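自己动手给卫生间地面找平：哪些步骤值得做，哪些可以不信

最后更新：12月

网上教自流平的文章，十篇有八篇是卖材料的人写的。标题总说“半天搞定”“小白也能上手”，配一段水泥浆在地上自己摊开的视频，看着像倒牛奶。我自己家先后做过三间屋子，一间成功，一间勉强，一间铲掉重来。下面写的是铲掉重来之后的做法，有些地方和包装袋上写的不一样，我会说明为什么不完全听它的。

先说适用范围。这里讲的是室内小面积地面，水泥基自流平，上面准备铺砖或者铺弹性地板。户外、车库、带地暖的地面我没做过，不敢教。木地板基层上直接倒的，网上有人这么干，我不相信能撑几年。

一、先弄清楚你到底需不需要找平

很多人一上来就买料。其实地面差几毫米，铺砖的时候用瓷砖胶就能吃掉，根本用不着自流平。找一根两米长的铝合金靠尺，横着放、竖着放、斜着放，每次看尺子下面最大的缝。缝在三毫米以内，铺小砖可以不管；铺大板砖或者薄的弹性地板，就得认真对待。

手机里的水平仪软件不要用来做这件事。我拿两部手机放在同一个位置，读数就不一样，不知道该信谁。激光水平仪可以租，也可以借，借来先自校：对着一面墙打线，做记号，机器掉个头再打一次，两条线对不上就换一台。

还有一件事常被混在一起讲：平和水平是两回事。卫生间淋浴区需要往地漏找坡，自流平出来的面是水平的，倒在淋浴区等于把坡填没了。所以卫生间里能用自流平的只有干区，湿区老老实实用半干砂浆拉坡。商家的视频里一整间卫生间倒得像镜子，我很想知道他家洗完澡水往哪儿走。

二、算料，别信“每平米一袋”

每袋能铺多少面积，取决于厚度，离开厚度谈面积没有意义。先在地上打方格，每隔半米量一个点，记下离基准线的高度，取平均值，再减去最高点，得出的才是平均要填的厚度。

多数水泥基产品，每平米每毫米厚大约耗料1.5到1.8公斤，具体数字查你手里那一款的资料。我那间干区算出来是200公斤出头，店里的人听完面积张口就让我买将近一倍，说“多退少补”。后来去退，破了角的不收，放过夜的也不收。我的建议是按计算结果加一成，够了。少一袋确实麻烦，多出来一堆也没地方放，水泥放到明年就是一堆石头。

牌子方面，我用过Durent和Herico两种。Durent的流动性好一些，但初凝快，一个人干会很赶。Herico慢，面层偏软，指甲用力能划出印子，铺砖无所谓，直接做面层就不行。两家的宣传册都说自己适合“所有基层”，这种话看看就好。De Smet我只在别人家见过成品，没有亲手倒过，不评价。

三、基层处理

这一步最枯燥，也最省不得。我铲掉的那间就是死在这里。

先用小锤子把整个地面敲一遍，声音发空的地方用粉笔圈出来，凿掉，补砂浆，等它干。旧瓷砖胶、腻子、乳胶漆滴、油渍，全部铲干净。乳胶漆滴看着小，可界面剂在上面挂不住，日后就是一个鼓包的起点。

铲完用吸尘器吸，扫帚只会把灰赶到墙角。吸完拿一块深色湿布擦一把，布上还有白灰就再吸。有人说用水冲更干净，楼房里我反对，水会顺着管根往下渗，楼下邻居不会听你讲基层处理的道理。

然后测吸水。往地上滴几滴水，一分钟内就吸没了，说明基层吸水很强，界面剂要刷两遍；水珠半天不动，说明基层太密或者还有油，得打磨。这个土办法不精确，但比凭手感强。

裂缝也要看。头发丝一样细、多年没变化的，灌一点环氧就行。能塞进名片的、两边有高低差的，先找原因，别急着盖。自流平没有多少抗拉能力，下面动，上面一定跟着裂。所谓“抗裂配方”我试过，照裂。

四、界面剂

界面剂刷两遍，第一遍按说明兑水，第二遍不兑或者少兑，两遍方向交叉。第一遍摸着不粘手再刷第二遍。墙角和门口用刷子，中间用短毛滚筒。不要倒在地上拿扫把推，会积成一滩一滩的，积液的地方干了是一层胶皮，反而起隔离作用。

我见过有人用白乳胶兑水代替，说成分差不多。白乳胶遇水会重新变软，卫生间里用这个，省下的钱不够以后请人铲的。

界面剂干了之后最好当天就倒。放久了落灰，等于白刷。

五、围挡和边条

门口要用挤塑条或者木条围住，底下打一圈密封胶，胶干了再倒。浆料比你想象的能钻，一毫米的缝它也能流过去，流到客厅地板下面就很难看了。地漏和所有管口用塑料袋塞紧，再用胶带封一层。

四周墙根贴一圈泡沫边条，厚五毫米到八毫米。很多教程跳过这一步，理由是小房间不用留缝。我那间勉强成功的就没贴，过了一个冬天，靠窗那面墙根起了一条长裂纹。也许和边条没关系，我没有证据，但几块钱的东西，以后我都贴。

六、搅拌

先做一件没什么人做的事：把袋子上的说明从头读一遍，特别是加水量、熟化时间和可操作时间。同一个牌子不同型号，加水量能差不少，拿着上次的经验去兑这次的料，结果很可能不对。字太小就拍下来放大看，或者去厂家网站下载完整的技术资料。袋子上印的面积和强度一般是实验室条件下的结果，打个折再看；加水量倒是要严格照做。 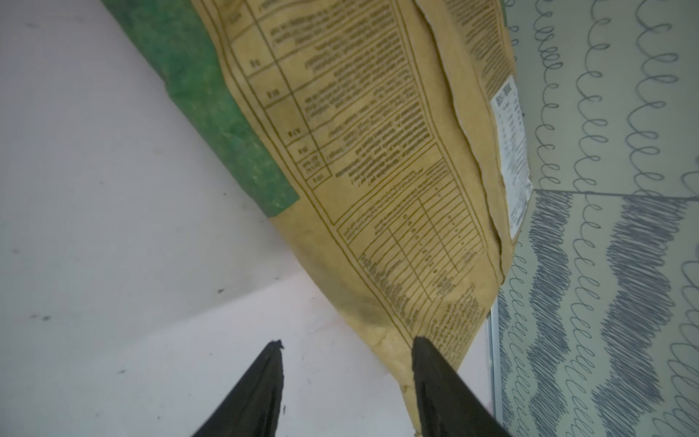 七、正式搅拌的顺序

1. 先称水，用厨房秤或者带刻度的量杯，不要用“差不多半桶”。水温凉一点好，夏天可以提前放一放。

2. 水先进桶，粉后进桶。反过来做，桶底永远有一坨干粉搅不开。

3. 用低速大扭矩的搅拌机，家用冲击钻装个搅拌头也能转，但转速太高会打进很多气泡，而且钻很烫手。我烧过一把Broleck的旧电钻，怪不得别人。

4. 搅到没有颗粒，停下来等它熟化，时间看说明，一般几分钟，再低速搅一次。

5. 每一桶的水量必须一样。两桶深浅不一，干了以后就是两种颜色、两种硬度，接缝处最先出毛病。

觉得稠就再加点水，是最常见的错误。多加水的浆流得确实漂亮，倒的时候人人夸，可是骨料会沉下去，浮上来的是一层弱浆，干了以后一扫一层粉，怎么扫都扫不完。如果按规定的水量还是流不动，先怀疑料过期了，或者天太热，不要怀疑说明书少写了水。

八、倒浆

最好两个人，一个只管搅，一个只管倒和刮。一个人做也不是不行，面积要很小，而且要接受中途没空接电话。

从离门最远的角开始，往门口退。一桶倒成一条，下一桶压着上一条的边倒，间隔不要超过十分钟。用齿形刮板轻轻带开，带到位就停手，来回刮只会留下痕迹。接着用消泡滚筒走一遍，从最先倒的地方开始。穿钉鞋，走慢一点，钉鞋滑起来很吓人。

“自流平”三个字误导了很多人。它能自己抹平小的起伏，不会自己跑到对面墙角去。厚度主要靠你分配：坑深的地方多倒，高的地方少倒，所以前面量的那张方格图要贴在墙上随时看。

过了可操作时间就不要再碰。看见一个小坑，忍住，干了以后可以补；这时候伸手去抹，会抹出一片更大的坑。

九、养护

关窗，关空调，关风扇，拉上窗帘，别让太阳直晒。刚倒完就开窗通风“让它快点干”，表面会先收缩，很快出现龟裂纹。我那天室温23度，没有穿堂风，第二天早上表面很完整。

能上人和能铺砖是两个时间。几小时后轻轻走上去一般没有脚印，铺砖多数要等一到三天，铺弹性地板要等得更久，我等了7天还是用塑料膜测了一遍：剪一块透明膜，四边用胶带贴死，过一夜看膜下有没有水汽。有就接着等。工人会说没事，他铺完就走了。

十、验收和补救

还是那根靠尺，还是横竖斜三个方向。再用锤柄轻敲一遍，听有没有空响。

小坑用同一款料兑稠一点补，补之前打毛、刷界面剂。高出来的一道棱用角磨机配金刚石磨盘，灰很大，口罩要戴好的，门缝用湿毛巾堵上。

表面起粉的，先用硬毛刷刷，刷几下就见硬底，可以刷一遍固化剂再看；刷了半天还是粉，只能铲。市面上有“起砂修复液”，我买过一瓶，刷完那天很硬，过了两个星期又开始掉粉，那间屋子后来就是铲掉的那间。

大面积空鼓也只能铲，灌胶是拖时间。

十一、花了多少钱

材料、界面剂、边条和租搅拌机加起来，最后一间一共花了421块，不算我自己的工。租激光仪的押金退了，没算在里面。请人做的报价比这高不少，但包工期，出了问题理论上有人管。面积很小、时间又充裕，自己做划算；整套房子都要做，我会请人，然后站在旁边看他称不称水。

剩下的浆不要倒进下水道。让它在桶里硬掉，第二天踩一踩桶壁，整块磕出来当建筑垃圾扔。搅拌头当场洗，晚半小时就得用锤子敲。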